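Stuck fermentation on a sweet stout, lactose added before or after?

Posted in: Homebrewing > Fermentation
17/10/2022

Wenjie Deng
Five-gallon batch of sweet stout, extract with steeped grains. Original gravity was 1.064. It has been sitting at 1.030 for six days with no change between readings. Yeast was a single pack of dry English ale yeast, rehydrated. Fermentation temperature was 64 F for the whole run, measured with a probe taped to the side of the bucket under foam. I put 400 grams of lactose in the boil with 10 minutes left. The recipe (a club handout titled Clivier Stout) lists a final gravity of 1.020 but does not say if that figure includes the lactose. Is the batch stuck, or is 1.030 the real finish? I would like to bottle, and I don't want to do it if there is sugar left for the yeast.

Qianru Fu
Mine finished at 1.028 once and it was fine. Just bottle it. Lactose does that.

Sille Þrastardóttir
Please don't bottle yet. Work the numbers first.

Lactose adds close to the same gravity per pound as table sugar, and ale yeast does not ferment it. 400 grams is 0.88 lb. At 46 points per pound per gallon, that is 40 points, divided by five gallons, so 8 points. Take those off both readings. The fermentable side of your wort went from 1.056 to 1.022, an apparent attenuation of 61 percent. Most English dry strains are listed higher than that. Dark extract and a lot of crystal malt will pull the number down, but I would treat this as possibly stuck.

Check these in order:

1. The instrument. If the 1.030 came from a refractometer, it needs an alcohol correction and the true value is lower. Use a hydrometer, degas the sample, and test it in plain water at its calibration temperature.
2. Temperature. 64 F is at the low end for many English strains, and they drop out early. Move the bucket to 70 F and swirl it gently without opening the lid. Wait four days.
3. A forced ferment test. Pull a 200 ml sample into a sanitized jar, add a large pinch of fresh dry yeast, cover with foil and keep it at 75 F for 2 days, shaking it often. If the jar drops and the bucket doesn't, the batch is stuck. If both stay at 1.030, that is your finish.

If it is stuck, pitch an active starter. Dry yeast sprinkled onto beer that already has alcohol in it often does very little.

On the title of your post: lactose in the boil is fine. Adding it at packaging makes the gravity easier to follow.
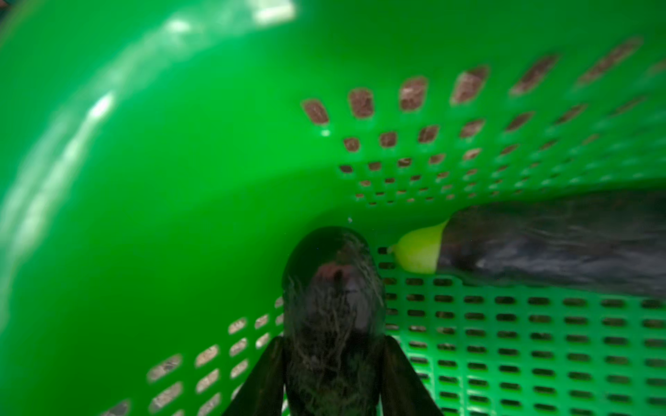
With a packaging addition, dissolve it in a pint of boiling water, cool it, and rack the beer onto it. Your final gravity reading is then taken before the lactose goes in and can be compared directly with the yeast data sheet.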